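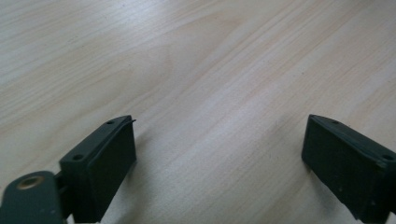

The table, before breakfast.

September, 6.40 am

Slept badly again and got up before the alarm. Made tea and took the Flisata delivery note through to read properly. The shelves are coming in 2 parcels and the second has no date against it, so I will have to ring after nine.

The big job today was the river path. I have been meaning to walk the stretch from the weir to Pramon since spring and kept putting it off. Left at half past eight with sandwiches and the old coat. The path is in worse shape than last year. The bank has slipped below the second stile and you have to go up through the nettles to get round it. After that it is easy going, mostly grass, with cows on the far side. I saw a heron and a lot of ducks. Blackberries nearly over, but I picked enough for a crumble.

Reached Pramon at twenty to twelve and ate on the bench by the chapel. The shop was shut. I had been counting on it for a drink, so I filled the bottle at the churchyard tap and hoped for the best. The bus back was £2.90 last time and is now more – I forget how much, I just held out the card. Got the 298 and sat upstairs.

My left heel is rubbed raw. The new Stellitex socks are too thick for those boots and I should have known it when I laced up. Plaster on, slippers for the rest of the day.

Rang Flisata at two and waited on hold for a long time. The second parcel is at the depot and they will text. Wrote the reference number on the back of the gas bill.

Gas bill, while I am at it: meter reading was 2,792, sent it in online. They had guessed higher, so there should be something to come back.

Made the crumble. Used the last of the oats in the topping and it needed more sugar. Had it with the end of the custard and put the rest in the fridge for tomorrow.

Read 90 pages of the Tuominen book this evening. It picks up once they leave the island, though I still mix up the two brothers. Rain has started. Washing is in.

Need: oats, plasters, stamps, light bulb for the landing.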